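Besuch am offenen Samstag bei der Matratzenfabrik Restamdale

Am Samstag um 17.30 Uhr war die letzte Führung, und ich hatte noch einen Platz bekommen.
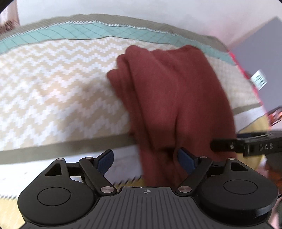
Bořivoj Vlček meinte, man solle eine Matratze niemals nach dem Muster kaufen, das Muster sehe man ja nur beim Beziehen. Ich habe ihm ein bisschen widersprochen. Mir gefällt der Zickzack in Beige und Weiß, und die graubraune Paspel am Rand macht die Kante sauber. Zu Hause habe ich eine ganz glatte, und darauf rutscht das Laken jede Nacht.

Der Rundgang hat im Zuschnitt angefangen. Dort liegen die Stoffrollen, auch die von der Serie Pleson, die im April neu gekommen ist. Danach geht man in die Steppерei, wo es so laut ist, dass man die Erklärungen auf einem Blatt lesen muss. In der Halle stehen 7 Steppmaschinen, davon waren an diesem Tag 2 in Betrieb. Über 144 Bezüge werden hier in einer Schicht genäht, so stand es auf dem Blatt.

Am längsten bin ich bei den Näherinnen geblieben. Sie führen die Paspel mit der Hand um die Ecke, und die weiße Naht muss dabei gerade bleiben. Ich nähe selber, aber so eine Ecke hätte ich nicht geschafft.

Im Ausstellungsraum durfte man auch probeliegen. Das Modell Surdu war für meinen Rücken zu weich. Die Rückfahrt nach Zernedside geht mit dem Bus, die Haltestelle ist gegenüber vom Werkstor.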